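FOR IMMEDIATE RELEASE
28 Feb 2024

Pradcombe Opens Up Grustska, Its Hand-Guided Teaching Kit for Robot Arms

Hi, I'm Clémence Marchal, and I get to run the teaching side of things at Pradcombe, so I also get to share the news: Grustska is out today, and anybody with a supported arm can order it!

If you've never taught an arm this way, it's pretty fun. You grab the handles on our Innes controller, move your own hands, and the arm on the other side of the table does what you do. Every run gets saved with the wrist camera video and the joint positions (and yes, you can toss a bad one with your thumb, which I do a lot). Would you rather push the arm around by hand? Go ahead, the kit records that too.

The first release comes with 528 recorded runs across 7 tabletop tasks, all of them done by people on our own team. We slid boxes, turned over booklets, pulled cloth around and put things back where they came from. Cloth took me forever. I'd get the grip just right and then drag half the table cover along with it, and I still have opinions about the thumb trigger.

We kept our practice tables a little busy on purpose, with patterned covers and printed stuff lying around, and the wrist view gets all of it.

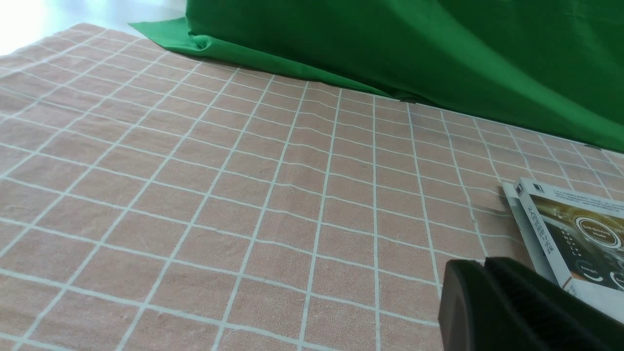
Picking up something flat is where a new operator usually slows down, so we put that lesson second, right after the one on plain reaching. There are six lessons in all, and you can repeat any of them without wiping your earlier runs.

Grustska costs $289 for the software and lessons. The Innes controller is sold separately, and folks who bought one last August only need the free update. We'll be doing live demos at our Farkesside workshop all spring, and you're welcome to come take the handles yourself!

Press contact: Clémence Marchal, Pradcombe, Farkesside workshop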